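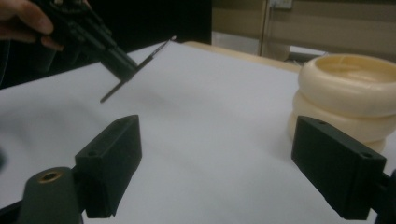 Llevo años desconfiando de la gente que cubre la mesa con papel antes de ponerse a hacer algo. Me parecía una de esas costumbres de revista, como los frasquitos con etiqueta o el delantal de lino que nunca se mancha. En mi casa se trabajaba sobre la madera y luego se frotaba. Así que cuando compré el rollo de papel blanco lo hice con la intención bastante mezquina de demostrar que no servía para nada.

El rollo es de Trillora, que tiene una tienda al lado de la estación y otra en internet donde todo cuesta un poco más. La vendedora me habló de "superficie neutra" y de "respetar el espacio creativo". Yo solo quería saber si el papel traspasaba. No lo sabía.

La primera queja es que no se queda plano. Da igual cómo lo extiendas. Sale del rollo con su propia idea de la forma que quiere tener, le pasas la mano y la onda se va al otro lado. Los pliegues, además, no se van nunca. Probé a plancharlo por detrás, a baja temperatura (sí, ya sé), y conseguí un papel igual de arrugado y una tabla de planchar ocupada toda la tarde. En un foro de manualidades un tal Jarmo Kokkonen recomienda enrollarlo al revés durante una noche y asegura que queda "como un espejo". Lo hice. No quedó como un espejo. Quedó enrollado hacia el otro lado.

La segunda es la luz. Todo el mundo dice que el papel blanco ilumina la mesa, pero a las seis de la tarde, con la lámpara del comedor, lo que tienes delante es un gris pálido bastante triste. Para dibujar una línea fina con algo negro va bien, eso lo concedo. Para distinguir una pieza color crema de otra color marfil, ni lo intentes.

Y luego están los aros. Quien haya leído las últimas entradas sabrá que me ha dado por los aros de plástico color crema, gruesos, con el borde levantado y el centro hundido, que apilados parecen rosquillas. Los venden en Dramosari como "sistema modular de organización". Modular quiere decir que pones uno encima de otro. En el hueco del de arriba caben clips, gomas, la punta de repuesto del lápiz que luego no encuentras. ¿Es mejor que un platito de café? Llevo un mes preguntándomelo y sospecho que no. El platito, eso sí, no se apila tan bien.

Pagué 106 por los aros y el rollo juntos, con el envío, y me sigue pareciendo mucho para un papel y unas rosquillas de plástico.

Ahora lo que me fastidia. La mesa es de madera clara, de las que se tragan cualquier raya y te la enseñan durante años. Ya tiene una marca de compás y un cerco de taza que es anterior a mí. Desde que pongo el papel no ha aparecido ninguna nueva. Puede ser casualidad, un mes no prueba nada, y además en julio estuve fuera la mitad del tiempo. Pero cuando se acabe el rollo miraré primero el de Demchenko, que dicen que pesa más y se ondula menos. Dicen.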